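Drestden Family Court Changes Its Support Form, and My Inbox Is Full Again

I write about family law for regular people, which means that every time the courthouse in Drestden changes a piece of paper, I get mail. This month I got a lot of it. As of the first of February, the family court is using a new financial statement for anyone asking for child support or alimony, or asking to change an order they already have. The old one ran four pages. The new one runs 10, and yes, you have to fill in all of it.

I picked up a copy at the clerk's window (they're in the wire rack on the left, next to the name change packets) and sat down with it over a long lunch. My first reaction was a groan. My second was that I could think of a dozen people I wish had been handed this thing years ago.

The big change is in how you report income. The old form had one line for gross monthly pay and a blank for "other," and people put whatever they felt like in there. Overtime from a good December, a bonus that was never coming back, a guess. Now there are separate boxes for base pay, overtime, tips, side work and cash jobs, and you fill them out for the last 12 months instead of the last pay stub. If you drive for an app on weekends or sell at the flea market over in Clindar, there's a box for you too. Seasonal workers should be happy about this! I've watched roofers get stuck with an order based on July.

Health insurance gets its own page now. You list the full premium, then the part that pays for the kids, then who's really paying it. The instructions call this last piece the Cover section, and I'd tell you to do that page first, while you still have some patience left. You'll need something from your employer or the plan that splits the premium out, and HR departments are not fast.
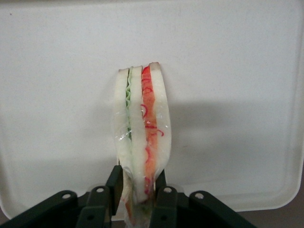 Then there's child care. Under the old setup you wrote down a monthly number and that was the end of it unless the other parent complained. Now you attach receipts or a letter from the provider for any amount over 200 dollars a month. Grandma counts if you pay her, but Grandma has to sign something. I already heard from one reader whose mother-in-law is refusing on principle, and I don't have a great answer for that one. Ask the clerk what else they'll take.

A few things did not change. The filing fee for a motion to modify is still 44 dollars, and you can still ask to have it waived. You still have to swear that everything is true, in front of a notary or the clerk. The support guidelines themselves are the same, so a new form by itself doesn't raise or lower what anybody pays. I'm saying that one loudly, since half my mail was from people who thought their order was about to jump.

What if you already filed? If your papers were stamped before the first, the court will take the old form, but the judge can ask you to redo it before your hearing. The notice posted in the hallway says the court had 1,024 support cases open at the end of last year, and I doubt the judges are going to send every one of those people home to start over. My guess is they'll ask when the numbers look off. If your hearing is more than a month out and you've got the time, I'd fill in the new one anyway and bring it along.

The Boyer branch courthouse is on the same schedule, in case you live out that way. When I called, they were out of paper copies and told me more were coming. Drestden has plenty. You can also get the form as a file on the court's website, but save it to your computer before you type anything in. I lost two pages of practice answers learning that.

My own take, for what it's worth: it's too long, and page seven (debts) asks for the same credit card balance in two places. But I've sat in the back of enough hearings where two people argued for half an hour over a figure neither of them could back up, and the judge ended up picking something in between. More boxes might mean less of that. We'll see how it looks by summer.

There's a free help session at the Drestden courthouse at 5:30 p.m. on two evenings this month, in the jury room on the second floor. Dates are on the clerk's door. Bring your last year of pay stubs, your tax return, the insurance paperwork and a calculator, and park on the side street, as the lot gate closes at six.

I'm putting together a list of questions for the clerk's office about the self-employment page, which confused me and apparently everyone else who wrote in. Send me yours and I'll add them.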